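Skomero keeps failing at 577 MB, anyone fixed this?

Asked 12/21/21 in Downloads & File Transfer

I've been using Skomero for my big downloads for a while now and it was great until I moved it to the new laptop. Now every file over a certain size dies at 577 MB. Always the same spot! The bar goes red, I get "remote closed connection," and when I hit Resume it starts again from zero. So I'm paying for the same half gig over and over, and my plan isn't exactly generous.

Stuff I already tried: reinstalled it, turned off the firewall for one run, different browser, different USB port (the drive is external). My old machine on the same wifi pulled the same file with no trouble. The files are zips of my own pictures that I'm getting back from Zaki before I close my account there. Smaller albums come down fine: 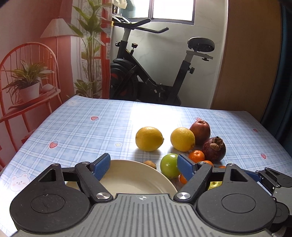
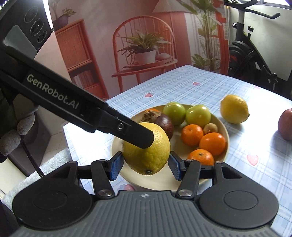
So the account itself works and the login is fine, and I don't think Zaki is blocking me. Both of those opened at full size in the regular viewer, I zoomed way in on the lemon and the skin is sharp, no gray blocks or missing strips like I used to get from half-finished files. It's only the big zips that won't come. Is there a setting in Skomero for this, or should I give up and use something else? I'd rather not pay for a program just to get my own stuff back.

3 answers

Enex_refugee
Had this exact thing in August, down to the red bar. Look at how many connections it's using per file. When you put Skomero on a new computer it goes back to the default, and mine was set at 10. Some servers don't like that many at once and they just hang up on you. Go to Options, then Transfers, then Connections per file, and drop it to 5. If it still dies go lower, I ended up on two and it was slower but it finished.

The resume problem is separate. Open the same Transfers page and see if "Keep partial files" is checked. Mine wasn't. If it's off, it throws out what you've got the second there's an error, so of course Resume starts from nothing. You have to check it BEFORE you start the download, it won't help with one that's already going. Also delete the failed ones from the list first and grab a fresh link from the site, those zip links go stale and then you get a whole different error and think you broke something else (ask me how I know).

toastmode
just use sesden its free and way better, never had a problem

plainoldkeyboard
The answer about connections is good, do that first. One more thing to look at if it doesn't help: where is Skomero putting its temp files? You said the drive is external, but that's only the save folder. The pieces go in the temp folder on your laptop's own drive until the whole thing is done, and there's a cap on how big that folder can get. Mine said 600 MB out of the box. I could see a download quitting a little short of that if something else is sitting in there, although I'd expect a different message from the one you got, so take this as a maybe.

It's under Options, Storage, Temp folder limit. Either raise it or point the folder at the external drive. Then clear out what's in there, close the program all the way (the little icon by the clock too, closing the window leaves it running) and open it again.

And I wouldn't close the Zaki account until you've unzipped everything and opened a few pictures out of each one. I had a zip that downloaded fine, right size and all, and it wouldn't open past the first folder.

Comment from the asker
It was the partial files box AND the connections. Set it to 5, got past 577 on the first try, still going as I type this. Haven't touched the temp folder yet but I'll look tonight. Thank you!!

Comment from toastmode
sesden wouldve done it in half the time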